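October, by the Pletus bench team
2 min read

We use cookies to remember your settings. Accept | Manage

Back on the pushing task after lunch and what a good session! The Plurent club code finally talks to the arm without dropping out, so we had 90 minutes of proper bench time. Speed cap stays at 7 for now (please don't touch it, I know it's tempting).

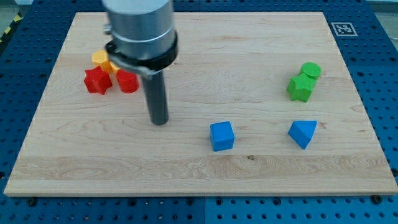
Rod tip over the board, with the blue cube and blue wedge towards the front.

Next job is the sorting round for the Tenex cup: same colours together, pushing only. I love how much you can do with one plain rod! Stars worry me a bit, I think the points will catch and spin.

To do: log 9 more runs, raise the timeout to 2000 ms, recheck the tag by the corner before anyone starts.

Sign up for the club newsletter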